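Fake flowers at the cemetery: tacky or fine? 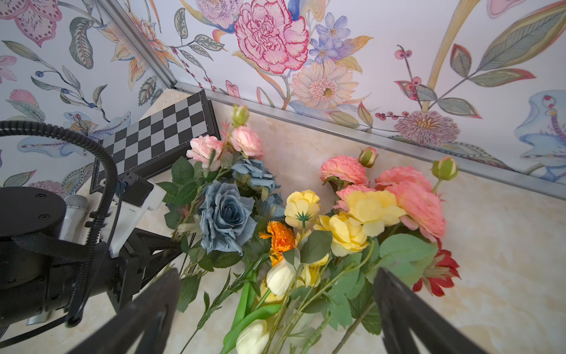

Photo: Sqalli

Gristura wrote:
Prusbridge municipal has a new rule sheet on the gate. No artificial flowers from April to October, and anything left gets binned on mowing day. My grandmother has had silk roses for years and has filed no complaints. Opinions?

Tedach wrote:
Good rule. I mow a small churchyard and polyester petals go through a mower like confetti at a very sad wedding. I pulled 60 wire stems out of the grass last July.

Sqalli wrote:
Some of us live four hours away. Real roses last a week, then Grandma gets brown sticks until Thanksgiving. Pink fakes look decent for a season if you bring them in before the sun bleaches them.

Tedach wrote:
"If" is working overtime there. People don't bring them in.

plot2456 wrote:
Ours charges $200 for a "floral permit," so count your blessings. It's a laminated card. The card is also plastic.

Gristura wrote:
@Tedach would a vase fixed to the headstone base be OK? Nothing on the grass.

Tedach wrote:
I'd allow it. Wire the stems in, though. Wind doesn't read rule sheets.

Sqalli wrote:
Still say plant a rosebush and be done with it.

Gristura wrote:
Section 4 - no shrubs. I'll call the office tomorrow and ask about the vase.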